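About the Hondis School of Bookkeeping

Home > About Us

Who We Are

The Hondis School of Bookkeeping is an independent school that prepares adults for work in accounts offices, payroll departments and small businesses. Instruction is given at two sites, the main building on Butitz Street and the Annamalai Annex, and follows one course of study at both.

The school was founded to serve people who were already employed and who wished to move into office work without giving up their wages while they studied. That remains the purpose stated in our charter. Most of our students attend in the evening, and many have been away from a classroom for a long time.

Our Course of Study

The Certificate in Bookkeeping is completed in 48 weeks. Students begin with the journal and the ledger, kept by hand, and go on to bank reconciliation, sales tax, payroll and the preparation of year-end statements. Accounting software is introduced only after the first term. The faculty holds that a student who has closed a set of books on paper will find errors on a screen more readily, and the order of the course has been kept for that reason.

A shorter Payroll Certificate may be taken alone or as part of the full program. It runs for 13 weeks and covers wage calculation, withholding, deductions and record keeping.

Classes are kept small. No section is opened with fewer than six students, and instructors are expected to return written work within the week.

The Duvmont Practice Office

In the final term each student is assigned to the Duvmont Practice Office, where the accounts of a model trading company are kept from opening entries to final statements. Students take turns as accounts payable clerk, accounts receivable clerk and payroll clerk. Invoices arrive late, checks are made out in the wrong amount, and suppliers dispute their balances — all of which must be settled in writing and filed. Work in the Practice Office is graded on accuracy and on the condition of the files.

Admission

Applicants must be at least eighteen years of age and hold a high school diploma or its equivalent. There is a short placement exercise in arithmetic and written English. New classes begin in January, and a second intake is held when enrollment allows. Tuition may be paid by the term or in monthly installments.

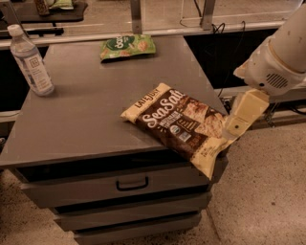
Do I need any experience in accounting to apply?

Applicants are not expected to have any; the first term assumes no earlier study of the subject.

Governance

The school is governed by a board of directors, which meets each term to review the budget, the course of study and the results of examinations. Student records are held in confidence and released only at the written request of the student. Former students may request a transcript from the Registrar's Office at the Butitz Street building. Requests are handled in the order received, and a fee applies to duplicate certificates.

Page last reviewed 5/18/19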